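Zweiarmigen Roboter anschaffen: Bedarf klären, Budget aufstellen, Bestellung planen

Stand: 27. April 2021

Diese Anleitung richtet sich an kleine Arbeitsgruppen, Hochschullabore und Werkstätten, die zum ersten Mal einen Roboter mit zwei Armen und Parallelgreifern kaufen wollen. Sie folgt der Reihenfolge, in der wir am Standort Pernuvbridge vorgegangen sind: erst die Aufgaben in der Simulation durchspielen, dann die Liste schreiben, dann Angebote einholen. Wer mit den Angeboten anfängt, plant am Ende um ein Gerät herum, das schon bestellt ist.
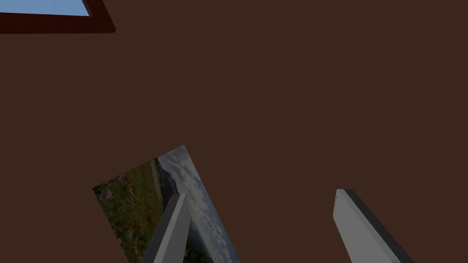
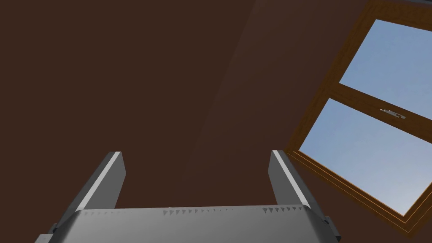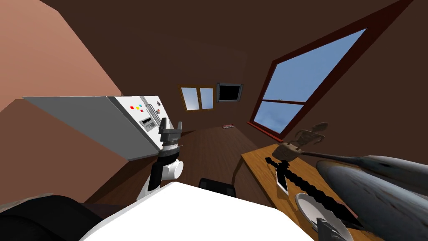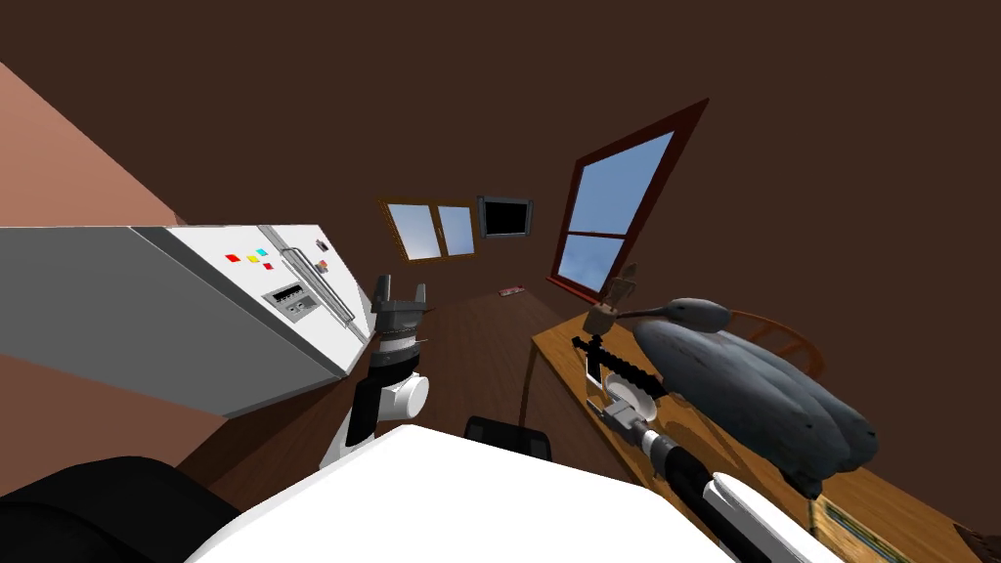
Simulation eines Wohnraums. Bild 1 und 2: Blick auf die Greiferfinger; Bild 3 und 4: Blick in den Raum mit beiden Armen.

Schritt 1: Aufgaben aufschreiben

Schreiben Sie jede Aufgabe als einen Satz mit Verb und Gegenstand auf. »Teller vom Tisch nehmen« ist brauchbar, »Haushaltsaufgaben« ist es nicht. Hinter jeden Satz kommen vier Angaben: Gewicht des Gegenstands, schmalste greifbare Stelle, Höhe der Ablage und ob die Aufgabe eine oder zwei Hände braucht.

Die schmalste greifbare Stelle wird oft vergessen. Ein Teller hat einen Durchmesser, den kaum ein Parallelgreifer umfasst, aber einen Rand, den fast jeder greifen kann, sofern die Finger darunter kommen. Bei flachen Gegenständen entscheidet die Dicke der Fingerspitze, bei einem Karton die maximale Öffnung. Beides steht im Datenblatt, meist auf verschiedenen Seiten.

Streichen Sie danach alles, was im ersten Jahr sicher nicht gebraucht wird. Bei uns fielen die Kühlschrankinhalte weg, die Tür blieb drin. Das änderte die nötige Traglast erheblich.

Schritt 2: In der Simulation prüfen, was man sonst bezahlt

Bauen Sie den Raum in den richtigen Maßen nach. Die Oberflächen dürfen grob sein, die Höhen von Tisch und Griffen müssen stimmen. Für den Roboter reicht anfangs das Modell, das der Hersteller zum Herunterladen anbietet. Gibt es keines, ist das bereits ein Punkt für die Bewertung des Angebots.

Prüfen Sie in dieser Reihenfolge:

Reichweite. Fahren Sie mit beiden Armen jeden Ablageort an, auch die hintere Tischkante. Notieren Sie, welche Orte nur mit fast gestrecktem Arm erreichbar sind. Dort sinkt die nutzbare Traglast, und die Hand lässt sich kaum noch drehen.

Verdeckung. Arme und Greifer nehmen den Kameras einen Teil der Sicht auf den Arbeitsbereich. Lassen Sie sich jede Aufgabe aus Sicht aller geplanten Kameras anzeigen, und zwar in dem Moment, in dem gegriffen wird. Wenn dann keine Kamera den Gegenstand sieht, fehlt eine, oder sie sitzt falsch.

Bildwinkel. Weitwinkelobjektive zeigen mehr vom Raum, verzerren aber zum Rand hin stark, und Gegenstände in der Ferne werden klein. Eine Kamera am Kopf für den Überblick und je eine am Handgelenk für den Nahbereich sind zusammen meist günstiger als eine einzelne teure Kamera, die beides können soll.

Kollisionen. Bewegen Sie beide Arme gleichzeitig. Viele Aufgaben, die mit einem Arm problemlos gehen, werden eng, sobald der zweite neben dem Tisch bleiben muss.

Planen Sie für diesen Schritt 3 Wochen ein. Bei uns hat eine Woche davon allein das Vermessen und Nachbauen gekostet. Die Arbeitszeit gehört ins Budget, auch wenn sie aus einer anderen Kostenstelle kommt.

Was die Simulation schlecht beantwortet: Reibung an den Fingern, Nachgeben von weichen Gegenständen, Lärm, Wärme und der tatsächliche Verlauf der Kabel. Für diese Punkte braucht es eine Vorführung am Gerät.

Schritt 3: Anforderungsliste in Muss und Kann teilen

Aus den ersten beiden Schritten ergibt sich eine Liste, die auf eine Seite passen sollte. Ein Muss ist nur, was bei Nichterfüllung zum Ausschluss des Angebots führt. Unsere Muss-Liste sah am Ende so aus:

Zwei Arme mit gleicher Reichweite, gemessen bis zur Fingerspitze
Greifer ohne Spezialwerkzeug wechselbar
Finger einzeln nachbestellbar
Kameras an beiden Handgelenken, Bilddaten mit gemeinsamem Zeitstempel
Not-Halt, der beide Arme zugleich stoppt
Offene Schnittstelle für Gelenkwerte und Greiferöffnung
Modell für die Simulation im Lieferumfang

Auf der Kann-Liste standen die fahrbare Basis, ein Hub in der Säule und eine dritte Handgelenkkamera als Ersatz. Die fahrbare Basis war lange umstritten. Wir haben sie auf Kann gesetzt, nachdem die Simulation gezeigt hatte, dass zwei feste Standorte für alle Aufgaben der ersten Liste genügen.

Achten Sie bei der Reichweite auf den Bezugspunkt. Manche Datenblätter messen bis zum Flansch, andere bis zur Greifermitte. Ohne gleichen Bezugspunkt lassen sich zwei Angebote nicht vergleichen.

Schritt 4: Kosten in Blöcke aufteilen

Der Gerätepreis ist der Teil, über den alle reden. In der Tabelle, mit der wir arbeiten, ist er einer von sechs Blöcken.

Gerät. Arme, Basis, Steuerung, Greifer. Einzeln ausweisen lassen, auch wenn es ein Paketpreis ist. Bei einem späteren Schaden wollen Sie wissen, was ein Handgelenk kostet.

Rechentechnik. Rechner für die Steuerung, Rechner für Bildverarbeitung und Simulation, Speicher. Mehrere Kameraströme füllen Festplatten schneller als gedacht. Rechnen Sie den Speicherbedarf für eine Stunde Aufzeichnung aus und multiplizieren Sie ihn mit den geplanten Stunden im Quartal.

Raum. Stromkreis, Bodenbelastung, Abgrenzung, Beleuchtung. In Altbauten kann der Stromkreis teurer werden als der zweite Greifer. Fragen Sie die Gebäudetechnik, bevor Sie das Angebot unterschreiben.

Sicherheit und Abnahme. Risikobeurteilung, Not-Halt-Taster, Beschilderung, Unterweisung. Klären Sie früh, wer die Beurteilung erstellt und wer sie unterschreibt.

Verschleiß. Fingerauflagen, Kabel, Kameraabdeckungen. Wir haben dafür 800 Euro im Jahr angesetzt und diesen Posten von Anfang an getrennt geführt. Sonst wird aus ihm alles Mögliche bezahlt, und im Herbst fehlen die Auflagen.

Material für die Aufgaben. Tisch, Geschirr, Kartons, Figuren und alles andere, womit gearbeitet wird. Kaufen Sie zerbrechliche Teile mehrfach und aus derselben Serie. Ein nachgekaufter Teller mit anderem Rand ist für den Greifer ein neuer Gegenstand.

Schritt 5: Angebote vergleichbar machen

Wir haben bei drei Anbietern angefragt: Fudex, Osei und Gokix. Alle bekamen dieselbe Seite mit Anforderungen und dieselbe Preistabelle mit leeren Feldern. Das erspart das Umrechnen. Wer ein Feld nicht ausfüllen kann, schreibt hinein, warum.

Gokix lieferte ein Komplettpaket mit Basis, das sich nicht aufteilen ließ, und schied damit aus. Zwischen Fudex und Osei lag der Unterschied im reinen Gerätepreis niedriger als der Unterschied bei Wartung und Ersatzteilen über die geplante Laufzeit von 4 Jahren. Ohne die Tabelle wäre uns das entgangen, denn in beiden Angeboten stand die Wartung im Anhang.

Diese Fragen sollten schriftlich beantwortet sein:

Wie lange sind Ersatzfinger und Handgelenke nach dem letzten Verkaufstag lieferbar?
Muss der Arm für eine Reparatur eingeschickt werden, und wer zahlt den Transport?
Ist die Softwarelizenz befristet? Läuft der Roboter nach Ablauf weiter?
Welche Änderungen am Greifer beenden die Gewährleistung?
Wie viele Tage Einweisung sind enthalten, und für wie viele Personen?

Bei der vierten Frage lohnt sich Hartnäckigkeit. Eigene Fingeraufsätze aus dem Drucker sind im Laboralltag normal, manche Verträge behandeln sie trotzdem als Umbau.

Schritt 6: Vorführung vorbereiten

Bringen Sie zur Vorführung eigene Gegenstände mit. Wählen Sie 2 Aufgaben von Ihrer Liste, eine leichte und eine, die in der Simulation knapp war. Lassen Sie beide mehrfach hintereinander ausführen, ohne dass dazwischen jemand den Gegenstand zurechtrückt. Notieren Sie Griffe, die abrutschen, und lassen Sie sich zeigen, wie das Personal einen blockierten Arm wieder freibekommt. Letzteres sagt viel über den späteren Alltag.

Messen Sie außerdem mit dem Zollstock nach: Fingerdicke an der Spitze, Öffnungsweite und die Höhe der Schulter über dem Boden. Vergleichen Sie die Werte mit dem Simulationsmodell. Bei einem der Anbieter waren die Finger im Modell dünner als am Gerät – für den Griff unter den Tellerrand war das entscheidend.

Schritt 7: Zeitplan rückwärts rechnen

Beginnen Sie mit dem Tag, an dem der Roboter arbeiten soll, und gehen Sie rückwärts: Einweisung, Abnahme, Aufbau, Lieferung, Bestellung, Freigabe der Mittel. Unser Zieltermin ist der September, wenn die neuen Projekte anlaufen. Die Freigabe musste deshalb schon im Frühjahr vorliegen, und der Stromkreis wurde vor dem Roboter beauftragt.

Tragen Sie Lieferzeiten so ein, wie sie im Angebot stehen, und setzen Sie den Puffer in eine eigene Zeile. Wird er in den einzelnen Lieferzeiten versteckt, ist er später schwer wiederzufinden.

Während der Wartezeit kann an der Simulation weitergearbeitet werden. Halten Sie dabei fest, mit welcher Version des Robotermodells eine Aufgabe geprüft wurde. Kommt das Gerät mit anderen Greifern oder anderer Kameraposition als geplant, müssen die betroffenen Aufgaben noch einmal durchlaufen werden.

Vor der Unterschrift

Gehen Sie die Tabelle einmal mit der Person durch, die die Rechnungen bucht. Bei uns fiel dabei auf, dass die Einweisung als Dienstleistung zählt und aus einem anderen Titel bezahlt werden muss als das Gerät. Die Bestellung wurde daraufhin in zwei Aufträge geteilt. Prüfen Sie zuletzt, ob Lieferadresse und Aufstellort übereinstimmen, ob der Aufzug die Kiste trägt und wer am Liefertag vor Ort ist.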